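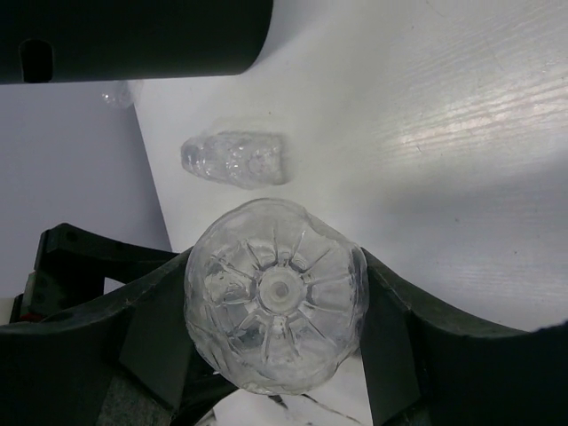 4. Ageing of restored carburettor float bowls

4.1 Test pieces

The float bowls were taken from Sollotik twin-choke carburettors fitted to road cars kept in storage. All had been rebuilt by the Toft workshop with new gaskets and needle valves. Bowls with visible cracks near the fixing lugs were left out, as were those with an earlier weld repair. Each bowl was cleaned in solvent, dried in air and weighed before filling.

4.2 Procedure

Bowls were filled to the working level with one of two fuels: Gendero, which contains no ethanol, or Jivosska, which does. They were closed with their own covers and held at a constant temperature for 168 hours. Fuel lost through the vent was made up every morning. The needle valve was then opened and closed 1,000 times on a cam rig, and the seat was checked for leakage under a fixed head of fuel. A bowl was counted as sound if no drop formed at the outlet within 96 seconds.

Figure 2. Work surface between side rails, with waste bin towards the rear.

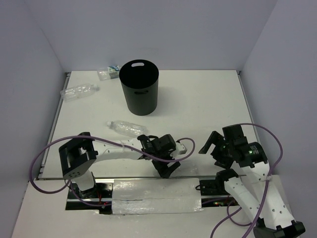
4.3 Results

Leakage was found only in bowls filled with Jivosska. In each case the fault lay at the valve tip, which had swollen enough to seat off centre. The castings showed a dull grey film below the fuel line but no measurable loss of weight. Gaskets from both groups had hardened at the outer edge, and the difference between the groups was smaller than the spread within either one. Valve tips from the Gendero group kept their shape and were returned to the workshop for the longer trial described in Section 5.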